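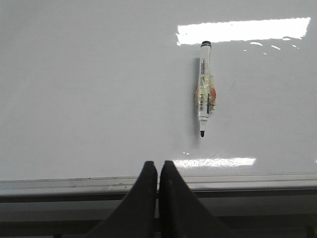
Tape the pen to the board

Home Opinion Work Letters Archive

May
By Malsha Biswas

Every shared whiteboard I have ever used had the same fault. Lovely big white surface, no pen. Pen in someone's pocket. Pen in the kitchen, for some reason, next to the kettle.

So I am in favour of sticky tape. Ugly, wrinkled, clear tape, wound round the middle of the marker with a bit of something behind it, and the whole lot stuck on the board where you can't miss it. Looks awful. I don't care.

We had a proper solution at Retari, where I worked for 8 years. A rail came with the board — metal, full length, very smart. The pens rolled off it. Then a magnetic cup, which slid down the board a little each day until it sat on the rail, full of dead pens. Then a sign asking people to return the pens. You can guess.

The facilties people got a quote for a new board with a built-in pen dock. £2,199. For a place to put a pen! I remember Arif Karunaratne reading the figure out twice in the meeting and then asking if it came with a pen. It did not.

My point, and I'm writing this before the school run so bear with me. We tidy for looks. We want the board bare and the pens in a drawer, in a pot, in a labelled tub. Fine for a photo. But if you have an idea halfway through a sentence you will not go to the drawer. You'll say "I'll write it up later" and you won't.

A pen in the middle of the board is in the way a bit. Yes. You have to write round it, or pull it off and stick it back. Good. Things that are used should be where they are used. Same goes for scissors, the bin bags, the tin opener.

One grumble of my own. Tip down, please. A marker kept tip up goes faint in no time, at least mine always have, and then you've got a neatly stored useless pen, and someone puts it back because that's where it goes. Throw it out. Put a new one up. A roll of tape costs less than a sandwich and will do 50 of them.

I know some offices will hate it. Visitors might see teh tape. Let them.

Comments

nogueira_k: Tape leaves gum on the board. Who cleans that?

Posent: We tied ours on with string, lasted 10 days. Going to try this.

Old Biro: Chalk. Never had this trouble with chalk.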